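Keeping the Kitchen Counter Clear

I'm a piler. Mail, keys, half a loaf of bread — it all lands on the counter, so I finally made myself a few rules and most of them have stuck!

Wipe first, then cook
Two drops of dish soap in warm water does it for me, and I let it sit up to 20 minutes on dried-on sauce (go have your coffee). Bottles I reach for daily get to stay out on the back counter, and everything else goes in a cupboard.

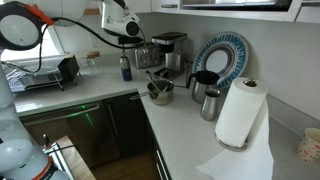

Sticky bottle bottoms
Oil rings drive me nuts. I fold a paper towel in 4 and stand the bottle on it, then swap it when it looks sad.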